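March 8, 2018

Notes on planning for the Vatbridge street music weekend in May, mostly for my own use. The schedule went up on Monday as a spreadsheet export with no map, so I rebuilt it by stage.

There are three stages this year:

- **Itgate**, the paved lot by the river. Main stage, standing only, amplified.
- **Iston Hall**, indoors, 200 seats, no standing room.
- **Başaran**, the restaurant on the corner. Its courtyard holds 125 and serves food until the last set ends.

Sets are 45 minutes at Itgate and 30 minutes in the other two places. Changeovers are listed as 15 minutes everywhere. Last year the changeovers at Itgate ran closer to 25, and by the third act the printed times were useless. I am assuming the same drift again and adding 10 minutes per act after 3 p.m.

The walk from Itgate to Iston Hall took me nine minutes on an empty Sunday. With the crosswalk backed up, I would plan for 15. Başaran to the hall is four minutes and does not cross the main road. This makes the courtyard and the hall a workable pair: two short sets, one short walk, no traffic light. Pairing either with Itgate means losing the end of one set or the start of another.

Seating at the hall is first come, first served. Doors open 20 minutes before each set, and the room is cleared in between – you cannot hold a chair through two acts. The brass quintet on Saturday afternoon filled it last year with the line still out on the steps. The folk trio after it did not. 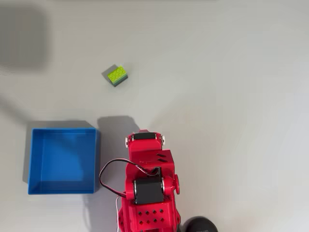 What does it cost to get in? Itgate is free, the hall is $8 per set at the door, and the courtyard has no cover but expects a food order.

The courtyard menu is shorter than the regular one. Last May it was lamb flatbread, lentil soup, stuffed peppers and two desserts, and the flatbread was gone by seven. Eat early or eat somewhere else.

Parking: the lot behind the library closes to cars on Friday night. The overflow field has 1000 spaces and one exit, so I will take the bus. The number on the route sheet is the weekday one – the weekend service stops on the far side of the bridge, six minutes from Itgate.

Still missing from the schedule are the Sunday closing act and the rain plan for the main stage. I will update the stage list when those are posted.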